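Home | Readme | Files | Changes | Contact

Gretberg Honey Readings - README

Hi, and thanks for downloading this! It's a table of fluorescence readings from honey. Plain old table honey, some from supermarkets and a lot more from people with hives behind their garage. Honey glows a little when you hit it with ultraviolet light, and different honeys glow differently, and that was enough to keep me busy for most of a year.

I'm Noémi Kozma. I keep bees (badly) and I used to do assay work for a living (better). If you want to skip my chatter, go straight to "Columns" and "Known problems" and please do read the second one before you plot anything.

What's in the download

honey_readings.csv - the main table, 719 rows, one row per well that made it through checking
jars.csv - one row per jar, 31 jars
layout.csv - which jar went in which well on which plate
nelia.py - the little script that joins the three and subtracts the blanks
notes.txt - my bench notes, typed up, spelling not fixed

The raw exports from the reader aren't included. They're big and ugly and full of settings that only make sense next to the machine. Write to me if you want them.
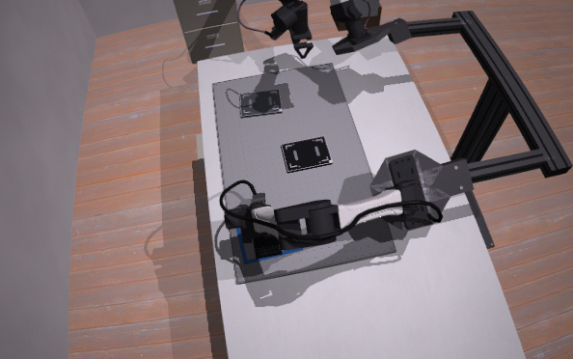 Where the honey came from

Most jars are from small beekeepers in and near Gretberg. The biggest single source is the Krasniqi apiary, which gave me acacia, linden, and two kinds of forest honey from hives on opposite sides of the same hill. The two forest honeys don't match at all and I have spent far too many evenings staring at that.

The rest are store jars. Pureo shows up as three separate jars with three different batch codes, bought months apart, so you can get a feel for how much one label moves around. I wouldn't read anything into it about quality. A blended honey changes with whatever went into the blend, and fluorescence isn't a purity test, whatever you may have read on a forum.

"floral_source" in jars.csv is what the label or the beekeeper told me. I didn't do pollen counts. If it says linden, it means somebody said linden.

How I made the samples

I warmed each jar in a water bath at 40 C until it poured, stirred it, weighed out 2 grams, and topped it up to 20 mL with purified water. Crystallized jars got longer in the bath, and the extra minutes are in notes.txt. Then a quick spin to get rid of the bits of wax and pollen, and into the plate, 200 microliters a well.

Each jar has several wells, and I spread them over the plate on purpose instead of putting them side by side. Edge wells lose water faster and it's nice to be able to see that in the data. Blanks are the same water I used for diluting.

I went with black plates all the way through. I did one early run in clear ones and the neighbors leaked light into each other so badly that I threw the whole run out - it isn't in the table. 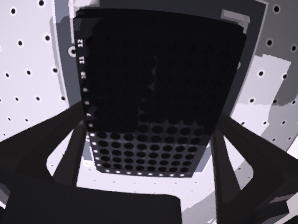
Black 96-well microplate.

Columns

plate_id - P01, P02 and so on, in the order I ran them
well - letter then number, like C7. Letters are rows A to H, numbers are columns 1 to 12. No zero padding, sorry, so sort carefully or A10 lands ahead of A2
jar_id - matches jars.csv. "BLANK" for blanks
excitation_nm and emission_nm - the two wavelengths, in nanometers
signal - the reading in the machine's own arbitrary units, blank NOT subtracted
signal_net - same thing with the plate's average blank taken off
gain - always the same number, kept so you can see that it is
flag - empty if I'm happy, otherwise a short code

Flag codes are "bub" (I saw a bubble), "low" (short fill), "edge" (looked dried out) and "huh" (I don't trust it and can't tell you why). Flagged wells are still in the table. I'd drop the bub and low ones and make your own mind up on the others.

Known problems

Plate P04 went in backward. I caught it when the blanks lit up and the buckwheat didn't. The wells in honey_readings.csv are already corrected, but notes.txt still has them the old way, so don't try to match those by hand.

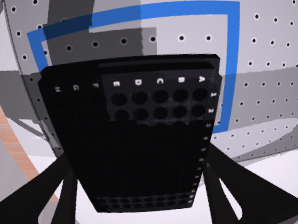
Dark honeys are tricky

Buckwheat and the darker forest jars soak up some of their own light. A lower signal there doesn't have to mean less of whatever is glowing. I ran a second, weaker dilution for the two darkest and it went up, the opposite of what you'd hope for. Those rows have "x2" on the end of the jar_id. If you're comparing dark with light, use the x2 rows and be gentle with your claims.

Other stuff to watch: the lamp was replaced before P07, and I can see a small step up in the blanks after that. Subtracting takes care of most of it. I haven't tried to scale the plates to each other.

Using the script

Put everything in one folder and run nelia.py with no options. It writes joined.csv next to the others. It needs pandas and nothing else. Named after my cat, don't go looking for an acronym.

Reuse

Do what you like with it, teaching and homework included. A mention would be lovely. If you bake it into something bigger, please keep the flag column - I've seen my own data come back to me without it and it was not pretty.

Changes

1.1, December 2020 - fixed P04, added the x2 rows, corrected two typos in floral_source
1.0 - first upload

Still to do: more heather, if anyone has some to spare. A spoonful is plenty.

Contact: Noémi Kozma, Gretberg Honey Readings | © Noémi Kozma | Back to top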